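## 6. Running the Open Day Demonstration

You've got the cell bolted down, the software is talking to the arm, and the room is booked. Now comes the fun part! This section covers the visitor demo from the first power-up in the morning to the last reset in the afternoon. It assumes you have finished Section 5 (Counter Setup and Reach Check) and that your Meven controller starts without faults.

The demo is simple on purpose. The arm works at a drinks counter with a display cabinet behind it, and visitors get to see pick-and-place in a spot they know from everyday life. We have run it in school halls, in a library lobby and in the Gandeck showroom, and people of all ages stay far longer than you would expect.

### 6.1 Before the doors open

Allow 45 minutes. You can do it faster once you know the routine, but the first time you will want all of it.

1. Switch on the Meven controller and wait for the steady green light. Do not press the enable button while the light is still blinking.
2. Walk the full safety line with the arm powered down. Tape it again wherever it has lifted.
3. Press each emergency stop once, check that the controller reports it, then release it. Do this for every button, including the one on the visitor side.
4. Open the Dantas panel and load the program named OPEN_DAY. Leave the speed at the demo setting.
5. Run the arm through the program with nothing to pick up. Watch the cables at the wrist on the widest turn.
6. Open and close the gripper a few times from the panel. Both fingers should move evenly and without a jerk.

> **Caution:** Never reach into the work area to test the grip with your hand. Use the foam block from the Zirnetti kit.

> **Note:** Bright windows shift the camera's exposure as the day goes on. If your cell faces one, run the light calibration in the morning and again at lunch.

### 6.2 The wrist view

This is the part visitors love most. The Dantas panel can send the wrist camera to a second screen, and once people see the counter the way the arm sees it, the questions start pouring in.

1. Connect the second screen before you start the program. Plugging it in during a run pauses the arm.
2. On the panel, choose **Views**, then **Wrist**, then **Send to Screen 2**.
3. Bring the arm to the HOLD pose with the gripper open over the counter.
4. Check that both fingertips are in view. If one is missing, loosen the camera bracket, turn it a little, and tighten it again.
5. Leave the arm in HOLD while you give your welcome talk.

A good wrist view has the fingertips near the bottom of the picture and plenty of counter past them. Bottles on the cabinet shelves can fill the background; the program only looks for items inside the pick area you set in Section 5.

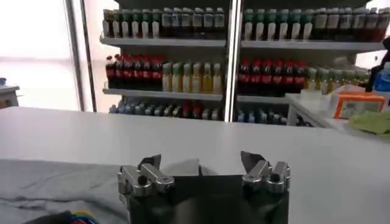 A comment on the Gandeck user board said the HOLD pose made a much better opening than going straight into motion, and asked if it could be kept for longer than the standard time. Yes, it can! Go to **Timing** on the Dantas panel and raise the hold value. The limit is 34 seconds per hold, and you can chain two holds in a row if your talk runs long.

> **Note:** The brakes may click when a hold ends. Warn the front row, as the sound makes people jump.

### 6.3 Giving the demonstration

Keep each session short and leave room for questions. Start a new group only when the last one has stepped back from the line.

1. Welcome the group and point out the safety line and the visitor-side stop button.
2. Talk through the wrist view on Screen 2. Ask what they think the arm will pick first — somebody always has a theory.
3. Say "starting" out loud, then press **Run**.
4. Stay next to the stop button for the whole run. If you need to leave it, press **Pause** first.
5. Let the program finish its cycle and go back to HOLD.
6. Run it a second time at the slow setting. This is where you can explain how the fingers close and how the controller decides that the grip is firm enough.
7. Press **Pause** and take questions.

If the arm misses a pick, don't hide it. Press **Retry** once and talk about what the controller is doing while it looks again. In our February sessions a missed pick started some of the best conversations of the day. If the retry fails as well, press **Pause**, move the item back to the center of the pick area with the reach tool, and start the cycle again.

> **Caution:** Use sealed plastic bottles for the pick items. Glass is not suitable for this program at any speed.

### 6.4 Letting a visitor drive

Drive mode lets one visitor at a time move the arm with the handheld pendant. It is a real treat, and the line for it gets long, so set up the waiting area well away from the cell.

1. Pause the program and choose **Drive** on the panel. The speed drops by itself.
2. Hand over the pendant and show the grip switch on the back. The arm moves only while the switch is held halfway.
3. Let the visitor try up and down first, then left and right. Save the gripper for last.
4. Take the pendant back before you choose **Run** again.

Drive mode ends after 2 minutes and the arm stops where it is. Use **Return** to bring it back to HOLD.

### 6.5 Closing down

1. Send the arm to PARK and wait for it to stop.
2. Switch off Screen 2, then the Dantas panel, then the controller, in that order.
3. Wipe the fingertip pads with a dry cloth. Do not use cleaning spray on them.
4. Write the cycle count in the log. The Zirnetti pads are due for a change at 4000 cycles.
5. Lock the pendant away.

If the pads show a shiny strip down the middle, change them before the next session, whatever the count says. Spare pads and the small hex key are in the lid of the Zirnetti kit, and the steps for fitting them are in Section 7.2.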